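开放日双臂演示怎么搭:Markgate实验室流程笔记

更新:2018年3月6日

先说明一下,这份是给下次接手的人看的,写得急,有错别字自己脑补。Vundix仿真器装不装得上不在这里讲,看安装页。这里只讲开放日那天怎么把演示跑起来,怎么让来参观的人看得懂,怎么收场。

上次开放日登记了201人,分批进,每批讲解加演示控制在十几分钟。超了后面就堵。走廊堵过一次,Auður Nørgaard在门口喊到嗓子哑。

一、前一天要做的

场景文件拷到演示机上,本地跑,别走网络盘。网络盘那天肯定慢。

打开场景,确认两只手臂都加载出来,都能回到起始位。左右别搞反。我们命名按机器人自己的左右来,从对面的视角看,右臂在屏幕左边。讲解的人一定要先说这个,不然观众会一直问。

物体就放两样:托盘,鼠标。以前还放过杯子、积木,放多了观众不知道看哪儿,演示也慢。任务一句话:把鼠标放进托盘。一句话说不清楚的任务不要拿来做开放日。

随机种子固定。种子68是试下来最稳的一组,鼠标的位置两只手都好够,托盘稍微歪一点,看着不死板。想换种子可以,自己先完整跑够次数再换,别当天换。

录一段备用视频,放桌面上,文件名写清楚。

二、当天开场

提前一小时到。投影先开,投影机热机慢。

启动顺序:先仿真器,再控制端,最后才是手柄。顺序反了手柄会认不到,得全部重来。这个坑Azucena Alvarado踩过,我也踩过,去年九月Vudedlow那边来人看的时候也踩过,很难看。

启动以后先别动,停在起始画面。观众进来还没坐好你就开始跑,等于白跑。

开场词不用长,大概这样:大家看到的是仿真,屏幕里没有真的电机在转,但是控制程序跟接真机用的是同一套接口。今天的任务是用夹爪把鼠标放到托盘里。然后就可以开始了。 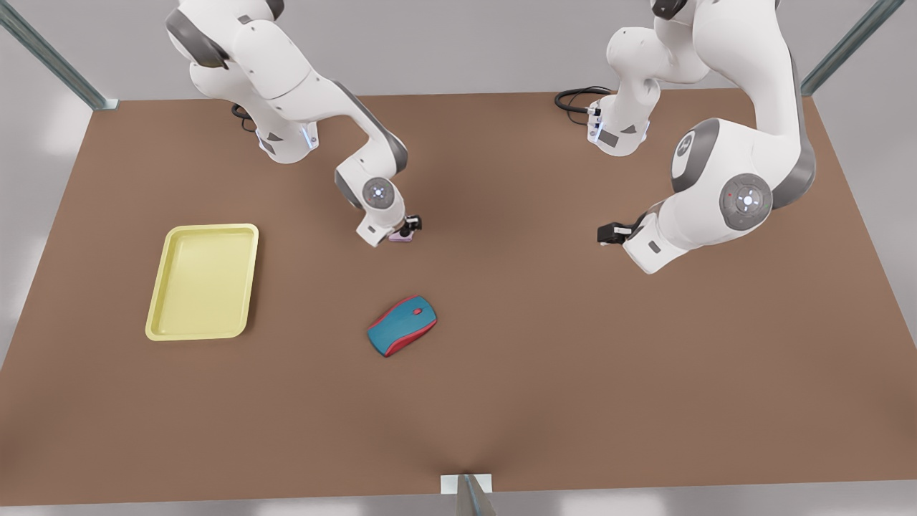 自动模式先跑一遍,不讲话,让人看完。第二遍再边跑边讲。两遍的顺序不要调换,边看边听第一次谁都记不住。

第二遍讲的时候分4步,到一步按一次暂停(空格键):

1. 接近。夹爪移到鼠标上方,讲一下为什么不直直冲下去,先停在上面一点的位置,再慢慢往下。

2. 夹取。讲夹爪开多宽。鼠标外壳是弧面,夹偏了会滑,这里可以故意演一次失败,观众反而爱看。失败那次用场景菜单里的"偏移抓取"预设,不要手动乱调。

3. 搬运。抬起来,平移到托盘上方。注意另一只手臂要让开,我们设的是谁不干活谁退后。有人会问两只手会不会撞,答:有碰撞检测,快碰上会停。要是有时间就演给他看。

4. 放下。降到托盘里再松。高处松手鼠标会弹,在仿真里弹得还特别夸张,小孩会笑,大人会觉得是bug。

三、让观众上手

这一段最受欢迎,也最容易出事。

一次最多2个人,一人一个手柄,一人管一只手臂。多了就抢。手柄灵敏度调到低档,菜单里叫"访客"。忘了调的话手臂会甩出去,仿真里不会坏东西,但是要重置,重置几乎要一分钟,排队的人脸色就不好看了。

每人给一次机会,成不成都换人。真有人特别想再试,让他排到最后去。

先教两个动作就够:移动,开合。旋转先别教。有人自己摸出来了就摸出来了,夸一句。

夹不起来怎么办?让他从鼠标两边夹,别从头尾夹。九成都是这个问题。还夹不起来,讲解的人可以口头提醒,不要上手抢手柄。

四、常见状况

画面卡住:先看控制端是不是断了,右下角状态变灰就是断了。重连,不用关仿真器。

手臂抖:多半是手柄没放平,摇杆压着了。把手柄拿起来看一眼。

物体掉到桌子外面:按R,物体回原位,手臂不动。按大写的R是全部重置,别按错。按错了就顺便讲一段控制原理,拖时间。

关掉以后再开,物体位置变了:种子没保存,去配置里重新填。

投影颜色发灰:投影机问题,不管它。

五、经常被问的

问最多的是"跟真机差多少"。老实答,光滑的、软的东西差得多,硬的小物件差得少一些,摩擦参数要一点点调。别吹。上次Kakakhel来的工程师追着问摩擦系数,讲解同学编了个数,当场被问穿,很尴尬。不知道就说不知道,留邮箱。

还有问要学多久。手柄操作几分钟就上手,写控制程序看基础。

问能不能买的,转给前台。

六、收场

最后一批走了以后先导出日志,再关程序。直接关的话日志会丢半截,后面想看访客操作数据就没有了。日志按日期建文件夹,跟配置文件放一起。

手柄收回来擦一遍,充电。少一个要当天找,别拖到第二天。

场景文件如果当天改过,另存,原版不要覆盖。改了什么写在共享表格里,写一行也行。

备用视频不用删,下次还用。投影遥控器还给前台,签字。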